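안녕하세요, 드로크몬트(Drorkmont)에서 모바일 핵앤슬래시 RPG 〈프롤라렉(Prolaleck)〉을 만들고 있는 욜란다 크렌쇼입니다. 공식 카페에서 제 글을 보신 분들은 또 긴 글이 올라왔구나 하고 웃으실 것 같은데요, 이번에도 깁니다. 차 한 잔 옆에 두고 천천히 읽어 주세요. 급하신 분은 맨 아래 '신청 방법'부터 보셔도 괜찮습니다.

# 〈프롤라렉〉 장기 플레이테스터를 모십니다

내년 5월에 〈프롤라렉〉의 두 번째 대륙 '플라르키코(Plarkico)'를 열려고 합니다. 첫 대륙이 축축한 숲과 지하 묘지였다면 플라르키코는 바람이 많이 부는 고원이고, 몬스터도 성격이 꽤 다릅니다. 멀리서 활을 쏘고 도망가는 녀석들이 많아서, 지금까지 제자리에 서서 버티는 식으로 키워 오신 분들은 처음에 많이 당황하실 거예요(저도 당황했습니다. 제 캐릭터는 방패만 좋은 성기사거든요).

그래서 대륙을 열기 전에 저희와 같이 미리 걸어 봐 주실 분을 찾습니다. 며칠 해 보고 설문지 하나 내는 테스트도 나름대로 쓸모가 있지만, 이번에는 조금 오래, 조금 느긋하게 함께해 주실 분이 필요합니다. 기간은 13주이고 모집 인원은 24명입니다.

## 왜 오래 해 주실 분이 필요한가요

예전에 첫 대륙의 후반부를 준비할 때 저희가 크게 헛짚은 적이 있습니다. 내부에서는 다들 개발용 계정으로 장비를 뚝딱 만들어서 254층 보스를 잡아 봤고, 재미있다고 했고, 그대로 내보냈어요. 그런데 실제로 한 층 한 층 올라오신 분들은 거기까지 오는 동안 쓸 만한 얼음 저항 장비를 거의 구하지 못하셨더라고요. 보스가 어렵다기보다 보스 앞에 서 있는 시간이 괴로웠던 거죠. 카페에 올라온 글을 읽으면서 이그나시오와 제가 둘 다 한참 말이 없었습니다. 이그나시오 벨라미는 저희 전투 밸런스를 맡고 있는 사람인데, 그날 이후로 개발용 계정을 지우고 처음부터 다시 키우기 시작했습니다. 지금 궁수로 꽤 높은 층까지 갔고, 저보다 훨씬 잘합니다.

그때 배운 게 있다면, 장비가 떨어지는 속도나 골드가 모자라는 시점, 접속하기 싫어지는 순간 같은 것은 며칠 만에는 보이지 않는다는 점이에요. 매일 조금씩 하시다가 어느 날 "오늘은 그냥 안 켰다" 하는 날이 올 텐데, 저희는 바로 그 날의 이야기를 듣고 싶습니다. 그러니 중간에 질리셔도 미안해하지 마시고 질렸다고 적어 주세요. 그 한 줄이 저희한테는 정말 큰 도움이 됩니다!

## 이런 분을 찾습니다

게임을 잘하시는 분만 찾는 것은 아닙니다. 물론 최상층을 도는 분도 모시고 싶지만, 그런 분들만 모이면 초반이 엉망이 되어도 아무도 눈치를 못 채고 지나가거든요. 24명 자리를 실력과 플레이 시간이 골고루 섞이도록 채울 생각입니다.

- **처음 하시는 분.** 〈프롤라렉〉을 한 번도 안 해 보셨어도 됩니다. 핵앤슬래시가 무슨 말인지 모르셔도 됩니다.
- **예전에 하다가 그만두신 분.** 왜 그만두셨는지 신청서에 솔직하게 써 주세요. 저희가 상처받을까 봐 돌려 말씀하지 않으셔도 돼요.
- **지금 꾸준히 하시는 분.** 직업은 가리지 않는데, 소환사를 주력으로 키우시는 분이 테스터 중에 늘 부족했습니다. 소환사 유저분들, 꼭 좀 부탁드립니다.
- **오래된 휴대폰이나 태블릿을 쓰시는 분.** 이 부분은 아래에 따로 적겠습니다.

만 18세 이상이면 누구나 신청하실 수 있고, 사시는 곳도 상관없습니다. 다만 안내와 모임은 한국어로 진행합니다. 맞춤법이 틀려도 되고, 글이 짧아도 되고, 저처럼 글이 길어도 됩니다.

## 기기 이야기

솔직히 이번 모집에서 제일 간절한 부분입니다. 플라르키코에는 '몰이 밀도'라는 설정이 새로 들어갑니다. 한 방에 몬스터가 얼마나 빽빽하게 나오는지를 직접 고르는 기능인데요, 최대로 올리면 800%까지 갑니다. 좋은 휴대폰에서는 화면이 몬스터로 가득 차면서 정말 시원합니다. 그런데 몇 년 된 기기에서는 첫 스킬을 쓰는 순간 화면이 멈추고, 다시 움직일 때쯤에는 캐릭터가 이미 누워 있습니다.

이걸 붙잡고 있는 사람이 클라이언트 프로그래머 그웬돌린 틸먼입니다. 그웬돌린은 최적화 도구를 직접 만들어서 '두세(Doucet)'라고 이름 붙였는데, 테스트 버전에 이 도구가 같이 들어갑니다. 어느 방에서 프레임이 떨어졌는지, 그때 몬스터와 투사체가 얼마나 떠 있었는지를 기록해 두었다가 여러분이 '보내기'를 누르셨을 때만 저희 쪽으로 전송합니다. 연락처나 사진첩 같은 것에는 접근하지 않습니다. 누르기 싫으시면 안 누르셔도 되고요.

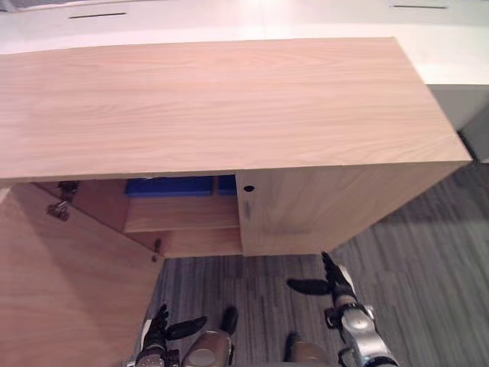
그러니 신청서의 기기 칸은 되도록 자세히 적어 주세요. 모델 이름, 운영체제 버전, 구입하신 시기 정도면 충분합니다. 배터리가 금방 닳는다든지, 화면 한쪽 터치가 잘 안 된다든지 하는 것도 적어 주시면 좋습니다. 저희 사무실에 있는 테스트 기기는 다들 너무 곱게 자란 아이들이라서, 주머니에서 험하게 구른 기기에서 무슨 일이 생기는지를 잘 모릅니다. 특히 램이 작은 안드로이드 태블릿을 쓰시는 분은 우선해서 모시겠습니다.

에뮬레이터로 PC에서 즐기시는 분들도 계시죠. 이번 테스트에서는 에뮬레이터 자리를 따로 조금만 두었습니다. 신청은 하실 수 있는데, 경쟁이 조금 있을 것 같아 미리 말씀드려요.

## 무엇을 하게 되나요

하시는 일은 기본적으로 게임입니다. 평소 하시던 대로 하시면 되고, 저희가 "오늘은 꼭 이 던전을 도세요" 하고 숙제를 내 드리는 일은 거의 없을 거예요. 대신 부탁드리는 것이 몇 가지 있습니다.

첫째는 **플레이 일지**입니다. 일주일에 한 번, 편한 형식으로 써 주시면 됩니다. 몇 줄이어도 좋습니다. 어떤 장비를 주웠는지, 왜 그걸 끼거나 팔았는지, 어느 보스 앞에서 돌아섰는지 같은 이야기요. 예전 테스트 때 어떤 분은 용병에게 화가 나서 한 주 일지를 통째로 용병 욕으로 채우셨는데, 덕분에 용병이 보스의 장판 공격을 전혀 피하지 않는다는 것을 찾아서 고쳤습니다. 그분께 아직도 감사하고 있습니다.

둘째는 **버그 제보**입니다. 게임 안의 제보 버튼을 누르면 화면이 자동으로 붙으니 한두 마디만 덧붙여 주시면 됩니다. 재현 방법을 모르셔도 괜찮습니다. "모르겠는데 갑자기 모자가 사라졌어요" 정도로도 저희 QA 담당 주웨이라 멘사가 신기할 만큼 잘 찾아냅니다. 주웨이라가 가끔 쪽지로 이것저것 되물을 수 있는데, 귀찮으셔도 답해 주시면 무척 기뻐할 거예요.

셋째는 **음성 모임**입니다. 한 달에 한 번, 저녁 시간에 한 시간 정도 모여서 이야기를 나눕니다. 마이크를 켜기 부담스러우시면 채팅으로만 참여하셔도 됩니다. 못 오시는 달이 있어도 탈락하거나 하지 않습니다. 아이 재우느라 늦게 들어오시는 분, 듣기만 하다 나가시는 분, 다 환영이에요.

## 무엇을 드리나요

테스트를 마치신 분께는 정식 서버에서 쓰실 수 있는 아래 보상을 드립니다.

- 플라르키코 대륙 시즌 패스
- 테스터 전용 망토 '고원의 첫 발자국' (능력치는 없습니다. 대신 바람 불 때 예쁘게 날려요)
- 게임 크레디트에 이름 또는 닉네임 표기
- 온라인 상품권

상품권 금액은 선정되신 분께 보내는 안내문에 적어 두겠습니다. 플레이 시간이나 제보 개수와는 상관없이 모두 같은 금액으로 드립니다. 예전에 제보 개수로 보상을 나눈 적이 있었는데, 오타 하나를 여러 건으로 쪼개서 올리시는 분이 생기고 조용히 좋은 일지를 쓰시던 분은 적게 받아 가셨어요. 제가 그렇게 정했던 거라 지금도 마음에 걸립니다.

테스트 서버에서 키운 캐릭터는 정식 서버로 옮겨지지 않습니다. 이 점은 미리 꼭 알고 신청해 주세요. 정든 캐릭터와 헤어지는 게 생각보다 섭섭하다는 말씀을 많이 들어서, 이번에는 캐릭터의 모습과 마지막 장비를 담은 기념 카드를 만들어 드리려고 합니다. 카드 그림은 원화가 타비온 할로웨이가 맡았습니다. 시안을 봤는데 제 성기사가 실물보다 잘생기게 나왔더라고요.

## 미리 알아 두실 점

테스트 중인 내용은 정식 공개 전까지 밖에 올리지 말아 주세요. 영상, 화면 캡처, 아이템 수치 모두 해당됩니다. 가족이나 친구가 옆에서 구경하는 것까지 막을 생각은 없습니다. 방송을 하시는 분이라면 신청서에 적어 주시고요, 공개 시점에 맞춰 쓰실 수 있는 자료를 따로 챙겨 드리겠습니다.

테스트 서버는 점검이 잦습니다. 예고 없이 꺼질 때도 있고, 어느 날 들어와 보니 내 주력 스킬이 반토막 나 있을 수도 있습니다. 반대로 이상하게 강해져서 보스가 한 방에 녹는 날도 있을 텐데, 그런 날은 마음껏 즐기시고 다음 날 제보해 주셔도 됩니다(이그나시오는 당일에 해 달라고 합니다).

유료 상품은 테스트 서버에서 전부 무료로 열려 있습니다. 실제 결제는 어디에서도 일어나지 않으니, 결제 화면 비슷한 것이 뜨면 누르지 마시고 저희에게 바로 알려 주세요.

## 신청 방법

공식 카페의 '테스터 모집' 게시판 맨 위에 신청서가 있습니다. 내려받지 않고 그 자리에서 쓰실 수 있고, 중간에 저장도 됩니다. 적어 주실 내용은 다음과 같습니다.

1. 닉네임과 연락받으실 이메일
2. 사용하시는 기기
3. 평소에 게임을 하시는 시간대
4. 〈프롤라렉〉을 해 보셨다면 주로 키우신 직업과 도달하신 층
5. 최근에 그만둔 게임 하나와 그 이유

다섯 번째 항목은 저희 게임이 아니어도 됩니다. 제가 제일 꼼꼼히 읽는 칸이기도 합니다. 잘 쓰려고 애쓰지 않으셔도 되고, 퇴근길 버스에서 엄지로 쓰신 글이면 충분해요.

신청서는 이 글이 올라가는 2021년 11월 26일부터 받고, 마감일은 게시판 공지에 적어 두었습니다. 선착순이 아니니 서두르지 않으셔도 됩니다. 결과는 선정되신 분과 안 되신 분 모두에게 메일로 알려 드립니다. 이번에 모시지 못한 분의 신청서는, 보관에 동의하신 경우에 한해 다음 모집 때까지 가지고 있다가 먼저 연락드리겠습니다.

궁금한 점은 카페에 댓글로 남겨 주세요. 저나 주웨이라가 답을 드립니다. 제가 답하면 길고 주웨이라가 답하면 짧으니, 짧은 답이 필요하신 분은 댓글 앞에 '짧게'라고 써 주시면 주웨이라에게 넘기겠습니다.

고원에서 뵙겠습니다. 바람이 많이 부니 활 쏘는 녀석들 조심하시고요!

욜란다 크렌쇼
드로크몬트 〈프롤라렉〉 커뮤니티 담당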